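Faculty Profile: Maarja Žukauskas on the Instrumentation Technician Certificate
16 Nov 2022

The Ollcombe Technical Institute will admit its next group to the Instrumentation and Control Technician certificate in March. Maarja Žukauskas, program coordinator, met with the Office of Public Information to discuss what applicants should expect and how the course of study has changed under her direction.

Ms. Žukauskas came to the institute from Vitska, a maker of flow meters, where she worked in field calibration. She describes the move to teaching as gradual. "I was already training new hires at the plant," she said. "I kept seeing people who could recite Ohm's law and could not find a bad ground."

The certificate requires 368 contact hours. Of these, 200 are held in the laboratory, a share that Ms. Žukauskas requested when the program was last reviewed. The remaining hours cover circuit theory, loop diagrams, technical writing and workplace safety.

"The writing surprises people," she said. "A technician on the night shift leaves a note, and the morning shift has to act on it. If the note says 'fixed valve,' then somebody starts over."

Students begin with pressure and temperature transmitters and move on to controller tuning in the second half of the course. Each student completes a fault exercise at a training bench supplied by Jadilex. The instructor sets 2 faults in a working loop, and the student must locate both, document them and return the loop to service. Ms. Žukauskas does not set a time limit on the first attempt.

"They rush when there is a clock on the wall — and they swap parts," she said. "I would like them to read the drawing first."

Asked about mathematics, she said that applicants need high school algebra and should be comfortable with fractions and unit conversion. A short refresher is offered before classes begin. Applicants with prior work experience may ask to have it evaluated for credit. Such requests must be made in writing to the admissions office and should include a letter from the employer.

Evening sections meet in the Deák Building. Students supply their own safety glasses, hand tools and multimeter. A list of approved meters is mailed with the letter of acceptance.
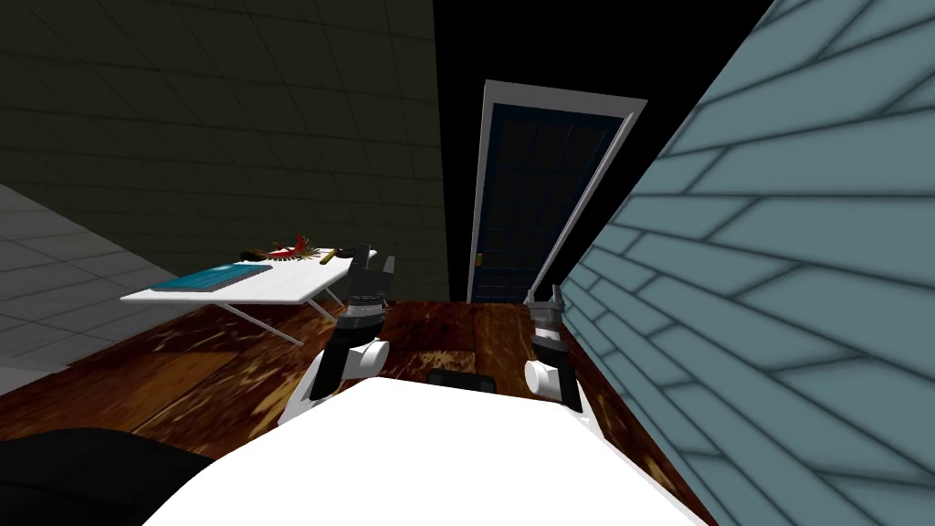

Duangjai Inthanon writes that the evening section suited her work schedule well, but that the tool list reached her only a few days before the first class, and she asks that the institute post it online along with the application form.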